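To: giltport-cells
Subject: Re: [giltport-cells] hand gripper pads coming apart, and play in the linkage

> Hello all,
>
> We run the same hand-held gripper as you lot at Giltport, built from the same
> drawings, and the inner faces of the fingers have started to shred. It began
> with one lifted corner and now both sides have bits coming off them. I have
> tried pressing the flaps down with contact glue and it lasts an afternoon.
>
> Three questions. What are you using for the pads, do you replace them in
> place or take the fingers off, and how do you decide when they are done? I
> have a roll of the Varma tape here and can get the Hillska sheet if that is
> better.
>
> Also, ours has developed a slight wobble at the fingertips. I assumed it was
> the pads giving, but I can feel it when the jaws are wide open with nothing
> in them. Is that the bushings? I don't want to knock them out if I don't
> have to.
>
> Last thing, does it matter if the pads on the hand tool and the pads on the
> arm in the cell are at different stages of wear? We have been changing them
> separately, whenever one gets bad.

I've just been through all of this on ours, so I'll take the questions in order. Sorry it's long.

What we use

We were on the Varma tape until February. It goes on quickly and grips well for the first week or two, and then the top layer starts to part from the backing at the tip end. Once that has happened the object you are picking up catches the loose edge and pulls it a bit further each time. I don't think there's anything wrong with the tape as such, it just isn't meant to be dragged sideways, and our cell does a lot of sliding cartons and folded cloth out of a stack.

We are now on the Hillska sheet, the thinner of the two. It is slower to fit and costs more. It is one solid layer, so there is nothing in it to peel apart, and when it does wear it goes shiny and slippery first. I'd have both on the shelf. The tape is still what I use if the tool has to be back on the bench in ten minutes.

I would stop using contact glue over the old pad. We did the same and all it does is make a hard lump under the flap, and then you have a high spot that closes before the rest of the finger does. It is also horrible to get off afterwards.

When they are done

Our written rule used to be every 300 picks, with a tally on a card. It didn't work very well. Light boxes hardly mark the pads and anything with a staple in it can ruin one in a morning. Now we look at them at the start of each session, from behind the jaws with the fingers open and something pale in the background so the inner edges show up. If the edge facing the gap is a clean line, carry on. One small lift at a corner, trim it with a scalpel and carry on. Ragged edges and flaps on both fingers, or threads hanging off the bottom of a pad, and it comes off the same day. This is the stage I mean by finished: 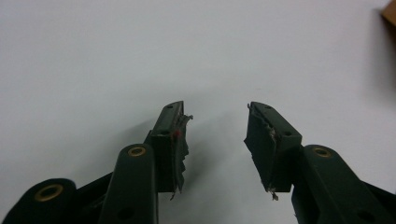
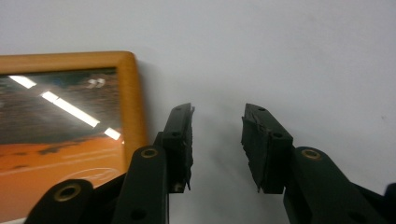
The other test is a strip of paper. Close the jaws on it and pull it out from the tip end, then the middle, then the bottom. You want the same drag in all three places. If it slides out freely at the tip and tears at the bottom, the pad has gone thin at one end, even if it still looks tidy from above.

Changing the pads

We do it with the fingers on. I know the build notes say to take them off, and I did it that way the first two times. The trouble is that every time the screws come out of the printed parts they bite a little less going back in, and on one of ours a hole stripped and we had to print a new finger. With the jaws wound fully open there are 56 mm between the bare faces on our tool, enough to get a flat scraper in. Measure yours with the pads off and write the figure down, you will want it again further on.

Order of work:

1. Open the jaws all the way and put a block of scrap wood between the linkage arms so they can't close on your fingers. The spring is stronger than it feels from the trigger.

2. Pull off whatever will come by hand. Start at the bottom of the finger and pull upwards. Going the other way tends to leave the backing behind.

3. Scrape the rest with a plastic scraper. No metal blades on the printed face, they dig in and the new pad will sit on the ridge.

4. Wipe with 70 per cent alcohol on a lint-free cloth and leave it to dry properly. Do not use acetone. Someone here did on the old set and the face went soft and never went quite flat again.

5. Cut the new pads from a card template, both at once with the sheet folded face to face, so that they match. Ours are 37 mm long. They stop just short of the tip. If you take the sheet right up to the end of the finger, the top edge is the first thing to catch on every pick.

6. Round the corners of the pad. Square corners are where all of ours have started lifting, with the tape and with the sheet.

7. Glue. We use the Goladberg flexible adhesive, the one in the small grey tube. Thin coat on the finger only. Put the pad down from the bottom and roll it upwards with a bit of dowel.

8. Cover the pads with baking paper, take the block out and let the jaws close on a flat piece of wood overnight. The tool clamps itself and you get two parallel faces out of it.

I leave the trimming until the next morning. If the adhesive is still soft the scalpel drags the edge and you have built in your first flap.

Keep the glue well away from the small holes in the top of the fingers. On one of mine a blob ran into the upper hole and I spent longer picking it out with a pin than I had spent on the pad. A bit of masking tape over them while you work is enough.

The wobble

If you can feel it with the jaws open and empty then yes, it is in the linkage and you would have it with brand new pads too. It isn't always the bushings though, so don't knock anything out yet. Check in this order.

First the pivot screws. Hold one linkage arm still and try to rock the finger it carries. If it moves, nip that screw up by an eighth of a turn and try again. Ours had worked loose on one side only, and that made it look as though one finger was leaning.

Then look at the brass-coloured bushings from the open end. There should be a thin even line all the way round between the brass and the plastic. If the brass turns in the arm when you work the trigger, the bushing has come loose in its seat and the pin is probably fine. We put ours back with a very thin smear of the two-part epoxy round the outside, with a greased pin pushed through the middle so nothing could get in. It has been solid since.

If the bushing stays put and the pin rattles inside it, that is wear and you need a new bushing. Press it out with a vice and a socket of the right size. Please don't use a hammer, the arms crack along the layers and they are a long print. I have four spare bushings in the small size and can post you a couple. I have none of the large ones. They wear much more slowly in any case.

No oil on any of it. We tried a drop of light machine oil on the pivots and it crept along the arm and on to the pad within a few days. Dry PTFE on the pin before assembly is fine, and so is nothing at all.

Matching the hand tool and the arm

It matters more than I expected. The arm in our cell is set up from recordings made with the hand tool, so the closing distance it uses is whatever the hand tool needed on the day. If the hand tool had worn pads, the fingers had to come closer together to hold the same box. Put fresh pads on the arm, ask for the same distance, and it squeezes harder than you did. We crushed a fair number of tea cartons before we worked out why.

So now both get changed on the same day, from the same piece of sheet, using the same template. Afterwards I close each one on the setting block and check that the reading is the same on both. If they differ by more than the thickness of a sheet of paper I redo the zero on the arm. I also note the bare opening and the padded opening on the card that hangs with the tool — the difference between the two gives you the thickness of both pads together, and you can watch it go down over the weeks.

If you can't do both together, do the hand tool first and don't record anything for the arm until its own pads have been done. Recordings made with the old pads are still usable if you know the padded opening at the time. If you don't have that written down I would leave them out of the set.

I haven't tried the thicker Hillska sheet. It would take up more of the opening and we need all of it for the larger boxes. If anyone on the list has it on a tool, I'd like to know whether it holds its edge better at the tip.

Let me know how many of the small bushings you want, and whether your arms are the early ones with the shallow seat or the later ones. The early ones need the bushing filed down slightly at one end and I can do that here before I send them. The card template is easy enough to trace, so I'll put one in the same envelope.

Regards,
Giltport bench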